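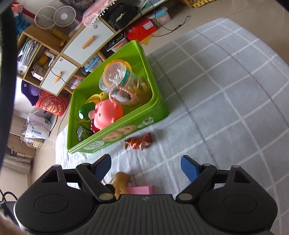

Cladesent: toys, one green box

Version of 1 Jul 2021

Cladesent is a small set of recordings made with a hand-held gripper, gathered in Plilavbridge for the Texier learning system. The job is picking up toys and putting them in a box. Toddlers manage it without a data card.

What you get

200 recordings, each with video from the gripper's own camera and a text file giving the finger opening over time. 100 of them are labelled by hand. The other half are labelled by Esance, our script, which has strong opinions about when a grasp begins and should be checked against the video before you believe it. 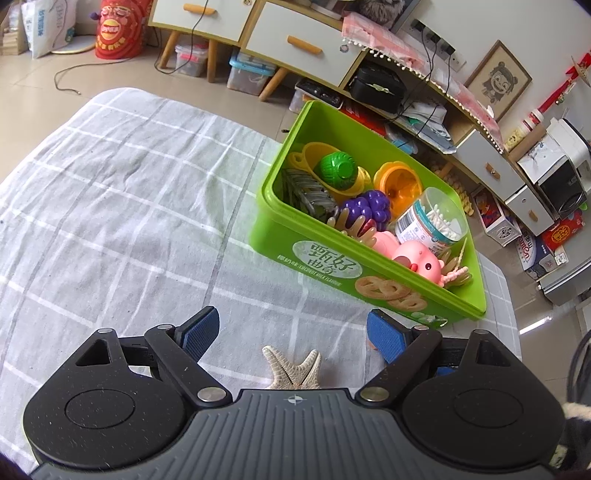
Open fingers, starfish, green box behind.

How the recordings were made

A person holds the gripper, closes it on a toy, carries it to the box and lets go. Anything over 20 seconds was thrown out, mostly for the sake of whoever had to label it. Fumbles were kept if the toy got there in the end. Please don't tidy them away; Texier learned more from our clumsiness in May than from our good days.
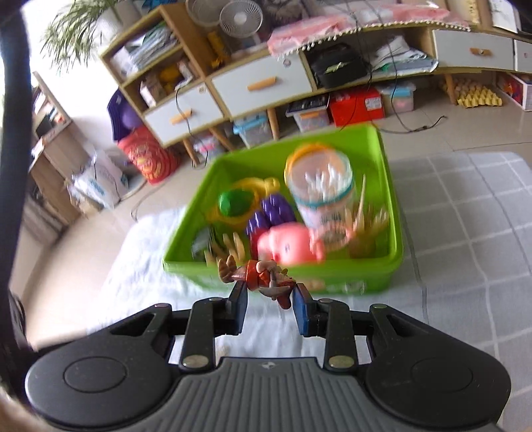 Carrying is the part we would record differently. People speed up once they have hold of something, and small toys smear in the video at exactly the point where you want to see the grip. If you need sharp pictures, use the frames before the lift.

Known problems

The box is always green. A model trained only on this set may conclude that all boxes are.

The background is a lived-in room, and we did not clear it.

Recordings 4 and 100 have the wrong object name in the label file. Fix pending, as it has been for a while.

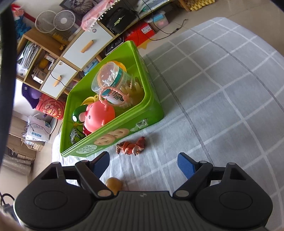

Small tan ball between the fingers, fox-coloured animal on its side by the box.

Use

Free for research. Tell us if you find more wrong labels, gently.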